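Call for participants: shop-floor study "Can it serve lunch yet?"

Zundmont is looking for people who work, or have worked, behind a snack counter, in a canteen, in a bakery or in a small grocery shop. We want you to spend time at our test counter in August and tell us what you think of the work our machines are doing there.

The question of the study is simple. Can two robot arms do the small jobs of a food counter well enough that a real shop would want them? We mean picking up a wrapped sandwich, putting it in the customer's basket, moving goods from tray to tray, and keeping the counter in order. A person does this with one hand while talking to the next customer. For a machine it is still difficult, and our engineers are not the best people to judge the result, as very few of them have ever worked in a shop.

Project Vindik started with boxes and tins, which are easy to hold. Then we moved to softer things. In our last series we made 1589 attempts with soft food in plastic film, and 128 of them were stopped by hand by the operator. We can count the stops, but we cannot say if the other attempts were good. A sandwich may arrive in the basket and still look so pressed that you would not sell it. This judgement is what we need from you.
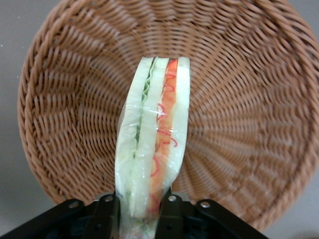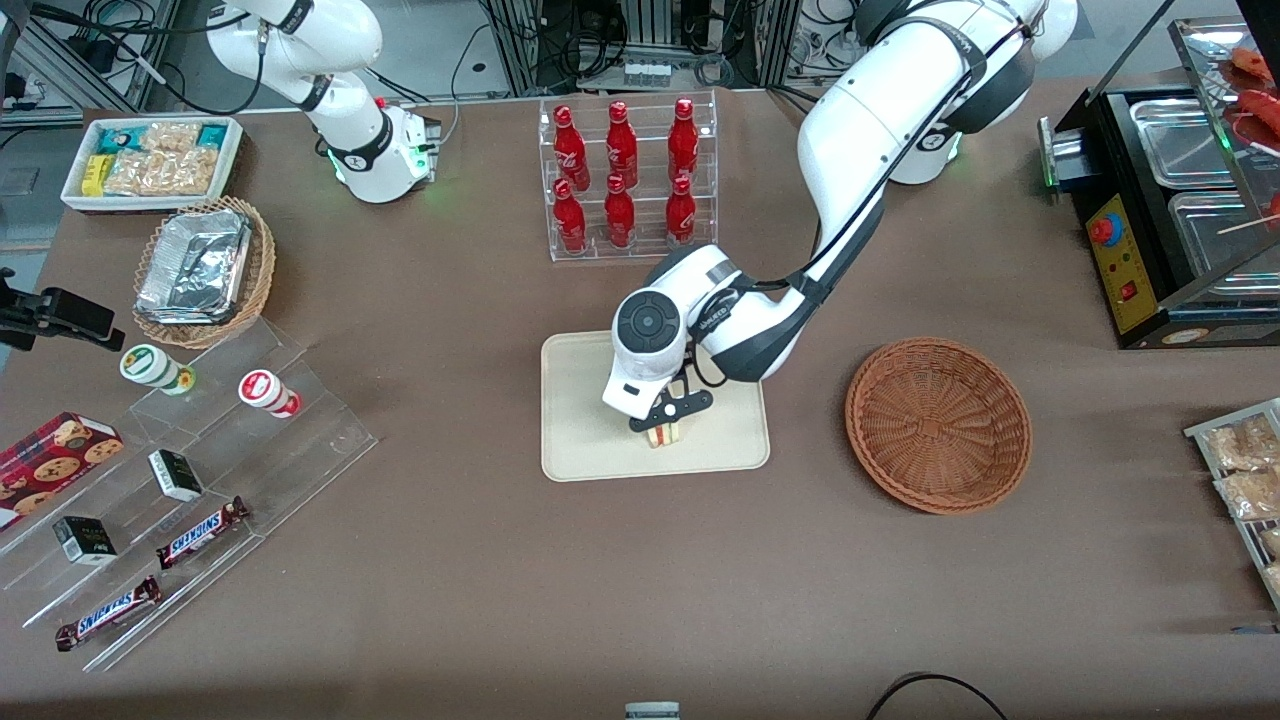 Sandwich work at the Vindik test counter, Apaza building.

What you will do

You will come to the Apaza building for two visits of three hours each. On the first visit you watch the arms at work and fill in a short form after every task: would you accept this from a new colleague, yes or no, and why. On the second visit you do the same tasks yourself, by hand, at your normal speed. We record your times and compare them with the times of the machine. You may also stop a task when you think it is going wrong, and we would like to know what made you stop it.

The goods are the ordinary ones of a small counter: sandwiches, chocolate bars, bottled cola, biscuits and other packaged snacks. You will not operate the arms. An operator is present the whole time and gives you a safety introduction before you begin.

Who we are looking for

– You are 18 or older.
– You have at least six months of paid work with food or in a shop. It does not matter how long ago.
– You can stand for one hour, with breaks. If this is a problem please write to us, we have a high chair and can arrange the place for you.
– You can follow spoken instructions in English. Perfect English is not necessary and the form can be filled in with short words.

No technical knowledge is needed. If you believe that a robot should not do this work at all, you are also welcome, and there is space on the form for this opinion. We had such participants in the earlier round and their comments were among the most useful ones.

We cannot accept persons who are employed by Vusent, our partner for the gripper parts, or who live in the same household with a member of the project.

What you receive

Each participant is paid 128 euros for both visits together, plus the cost of public transport. If you come only to the first visit you receive half. Lunch is included – it is made by the canteen, by people.

Your data

The cameras at the counter record your hands and the goods when you do the tasks. Faces are not recorded on purpose, and if a face comes into the picture we blur it before the recording is stored. You can ask us to delete your recordings until the end of the study.

How to apply

Please send a short message to the Vindik study desk at Zundmont, Apaza building, room 758. Write where you have worked, what your tasks were, and if mornings or afternoons are better for you. Morning visits begin at 9.00 and afternoon visits at 13.30. A CV is not necessary. We answer every message, also when the places are already full.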